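Fastent two-finger gripper: good grip, bad cable
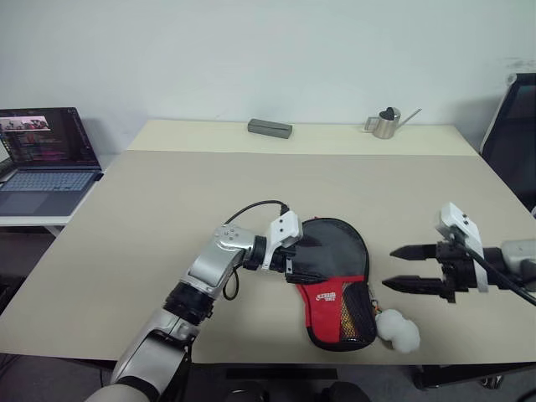 I bought two of these grippers in February for a pair of small arms, and I use them mostly for soft objects: bags, cases, things with a zip. I write this review after 52 hours of work, because the other reviews on this page stop after the first day.

First the good side. The fingers are straight, the bracket is stiff and it went on my arms without any drilling. The force can be set in 32 steps, and step nine is enough to lift a padded case without leaving a mark.

Now the fault. One evening the left gripper closed and did not open again. The software said "open", the fingers stayed shut, and the other arm began to pull on the same case. I pressed the stop button and nothing was broken, but I did not like it at all. The motor was fine. The plug of the cable had moved out of its socket by a very small amount, and when it loses the signal the gripper keeps its last force. The manual mentions this on page 84, in one line.

I wrote to Dalten, the shop. They answered in two days and sent a new cable, which had the same loose plug. Now I fix the cable to the arm with a tie, and I leave a bigger loop near the elbow so it does not pull when the wrist turns. In the next 200 cycles it came loose one more time.

Please keep your fingers away until the power is off, also when the screen says open.

Three stars from me. With a plug that locks I would give five.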